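**Water hammer after replacing pressure reducing valve -- where does the arrestor go?**

**tmarsh_56** wrote on September 13, 2023:

House is a two-story on city water, 3/4 copper main, 1/2 branches. The old pressure reducing valve failed in February and the static pressure crept up to the point where the relief valve on the water heater was weeping. I replaced it with a Dralen of the same size and set it to 56 psi, measured at the laundry faucet with nothing running.

Pressure has been steady since then. The trouble is a single hard bang when the washing machine closes its fill valve. It happens on cold only. The dishwasher and the toilets are quiet.

The cold branch to the washer runs up an outside wall, crosses the basement ceiling and joins the main past the heater tee. Do I put an arrestor at the washer box, or near the tee where the noise seems to come from?

---

**Follberg_Pipe** wrote:

At the washer box. The arrestor goes as close as you can get it to the valve that closes fast. Noise travels along copper and will come out wherever the pipe is loose, so the place you hear it tells you where a strap is missing. It doesn't tell you where the shock starts.

A size A piston type is enough for one washer. Screw-on models with hose threads fit between the faucet and the hose and need no soldering.

---

**quarterbend** wrote:

Disagree with starting there. He had no bang before the valve was changed, or at least he doesn't mention one. A new reducing valve usually has a built-in check, and an old one often didn't, or the bypass was worn. With a check in the line the house is a closed system, and the shock has no street main to run back into.

The fix for a closed system is an expansion tank on the cold side of the heater. I would do that before buying any arrestors.

---

**Follberg_Pipe** wrote:

An expansion tank handles slow growth in volume when the heater fires. It does little for a fast spike at the far end of a 1/2 branch. They are two separate parts for two separate problems. He may need both, but the bang is the arrestor's job.

---

**tmarsh_56** wrote:

To answer the question: there was no bang before that I noticed. There is no expansion tank. The instruction sheet for the Dralen does mention a check, so I assume it is a closed system now.

---

**Eyvindur Hjaltested** wrote:

Both of you are partly right. Put a gauge with a lazy hand (the second needle that stays at the highest reading) on the laundry faucet and leave it overnight. Then reset it and run one cold fill. If the overnight peak is high, you have thermal expansion. If the jump comes only at the fill, you have hammer. The gauge costs less than either part.

Check the straps too. I had a run in my own basement that moved a full inch at shutoff. Two cushioned clamps took most of the noise out of it, although the spike was still there on the gauge.

---

**quarterbend** wrote:

Fair. I would still bet on the tank. My neighbor's place had the same symptom after the same job, and a tank on its own quieted it.

---

**tmarsh_56** wrote:

Gauge results. Overnight with the heater on and no water used, the lazy hand went to 104. After a reset, one cold fill on the washer took it to 138 with a bang. So it looks like both.

I also went along the basement ceiling and found the cold line resting on a joist with no clamp at all for the last stretch before the wall.

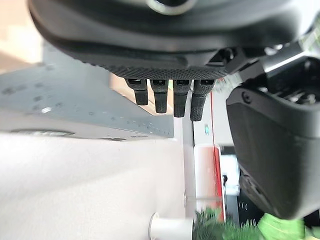

I plan to clamp that stretch first, then add the screw-on arrestor, then the tank. The heater is a 40 gallon Mogensen. The store has a 2 gallon tank from Brikby in stock and a larger one on order.

---

**Follberg_Pipe** wrote:

The 2 gallon size is normally fine for 40 gallons at that supply pressure, but check the chart that comes with it. Set the air charge to 56 before you connect it, with a tire gauge, while the tank is empty. A factory charge of 40 left as is will fill the tank with water too early and use up part of its travel.

Support the tank. Don't let it hang sideways off a 1/2 nipple.

---

**quarterbend** wrote:

Agreed on the charge. And put the tank between the reducing valve and the heater, with no shutoff between the tank and the heater. If someone closes that shutoff, the relief valve is the only thing left.

---

**tmarsh_56** wrote:

Clamps and arrestor are in. Same test, one cold fill: peak 81, a faint tick and no bang. The overnight number is still over 100, so the tank goes in next. I will post the reading once it has been through a full night.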